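Sprechernotizen: Gute Praxis bei Demonstrationsaufnahmen mit handgeführten Greifern
Vortrag am 20. Juli, Standort Gukville, Projekt Nita
Vortrag: Seon-mi Ahn, Rückfragen im Anschluss auch an Innes Menzies

Folie 1 – Einstieg

Kurz begrüßen, keine Vorstellungsrunde. Gegenstand ist die interne Arbeitsvorschrift Rennie, Fassung 5, die ab Oktober für alle Aufnahmeplätze gilt. Es geht um die Aufnahme selbst. Training und Auswertung sind Thema von Innes, bitte dort nachfragen.

Begriffe einmal festlegen: Eine Episode ist eine durchgehende Aufnahme einer Aufgabe. Eine Sitzung ist alles zwischen zwei Kalibrierungen.

Folie 2 – Warum eine neue Fassung

Ausgangspunkt war die Durchsicht des Bestands aus dem Vorhaben Cunus. Geprüft wurden 1069 Episoden, davon 197 beanstandet. Bei 153 der beanstandeten Episoden lag der Fehler am Anfang oder am Ende: Start mit halb geschlossenen Fingern, Abbruch während der Bewegung, fehlender Ruhezustand. Die übrigen verteilen sich auf Beleuchtung, Kalibrierung und falsche Zuordnung der Aufgabe.

Zahlen stehen lassen, nicht vorlesen. Wer die Aufschlüsselung nach Arbeitsplätzen haben will, bekommt die Tabelle nach dem Vortrag.

Folie 3 – Geltungsbereich

Die Vorschrift gilt für handgeführte Greifer mit zwei parallelen Fingern und am Werkzeug befestigter Kamera. Sie gilt nicht für Teleoperation am ortsfesten Arm. Dort bleibt das ältere Dokument in Kraft, auch wenn einzelne Abschnitte gleich lauten.

Hinweis: Rennie ist eine Hausregel. Sie ersetzt keine Norm zur Sicherheit von Industrierobotern und keine Gefährdungsbeurteilung. Sobald die aufgezeichneten Bewegungen auf einem angetriebenen Arm laufen, gelten die Regeln der Roboterzelle.

Folie 4 – Prüfung vor der Sitzung

Befestigung der Finger von Hand prüfen, Schrauben nachziehen, Gewindeeinsätze auf festen Sitz kontrollieren. Gedruckte Teile mit Rissen oder sichtbarer Verformung werden getauscht und nicht geklebt. Danach einmal ganz öffnen, einmal ganz schließen und den gemeldeten Öffnungswert mit dem Sollwert vergleichen.

Wird ein Finger getauscht, beginnt eine neue Sitzung. Das ist der Punkt, zu dem in der Probe die meisten Einwände kamen. Antwort: Der Versatz zwischen zwei Fingersätzen ist klein, er lässt sich nachträglich aber keiner Episode mehr sicher zuordnen.

Linse reinigen, mit dem Tuch aus der Schublade am Platz. Keine Papiertücher.

Folie 5 – Arbeitsfläche und Licht

Die Fläche wird zwischen den Aufgaben geräumt. Was zur Aufgabe gehört, steht in der Aufgabenkarte, alles andere kommt vom Tisch. Glänzende Oberflächen sind zulässig. Reflexe werden im Protokoll vermerkt, Feld 4, und führen allein nicht zur Ablehnung. Maßgeblich ist, ob beide Fingerspitzen und das Zielobjekt erkennbar bleiben.

Leuchten während einer Sitzung nicht verstellen. Bei wechselndem Tageslicht Jalousie schließen oder die Sitzung teilen.

Folie 6 – Ablauf einer Episode

Anfang: Finger vollständig geöffnet, Werkzeug ruhig über der Fläche, erst dann Aufzeichnung starten. Zwei Sekunden halten.
Ausführung: gleichmäßig, ohne Sprechen mit Dritten. Die freie Hand bleibt außerhalb des Bildes, sofern die Aufgabenkarte nichts anderes vorsieht.
Ende: Objekt ablegen, Finger öffnen, zurückziehen, wieder zwei Sekunden halten, Aufzeichnung stoppen.

Misslungene Griffe werden nicht gelöscht. Sie erhalten die Kennzeichnung F und eine Angabe zum Zeitpunkt des Fehlers. Hier Pause lassen, es kommt erfahrungsgemäß die Frage nach Wiederholungen innerhalb derselben Episode. Ein zweiter Versuch ist erlaubt, ein dritter nicht.

Folie 7 – Protokoll und Freigabe

Pflichtfelder: Platz, Werkzeugnummer, Fingersatz, Aufgabenkarte, Kürzel der ausführenden Person. Namen gehören nicht in den Dateinamen. Die Freigabe erteilt eine zweite Person, die an der Sitzung nicht beteiligt war. Stichproben zieht Innes.

Folie 8 – Offene Punkte

Der Grenzwert für die Abweichung der Fingeröffnung ist noch nicht festgelegt. Gleiches gilt für die Aufbewahrungsfrist abgelehnter Episoden. Rückmeldungen zu beidem schriftlich an das Projekt Nita.

Letzte Folie – Startstellung, stehen lassen während der Fragen
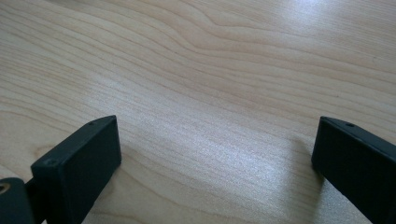 Wer entscheidet, ob eine beanstandete Episode im Datensatz bleibt?

Die Person, die für die Freigabe zuständig ist. Sie trägt den Grund ins Protokoll ein; bei Widerspruch durch die ausführende Person prüft Innes Menzies die Episode und entscheidet abschließend.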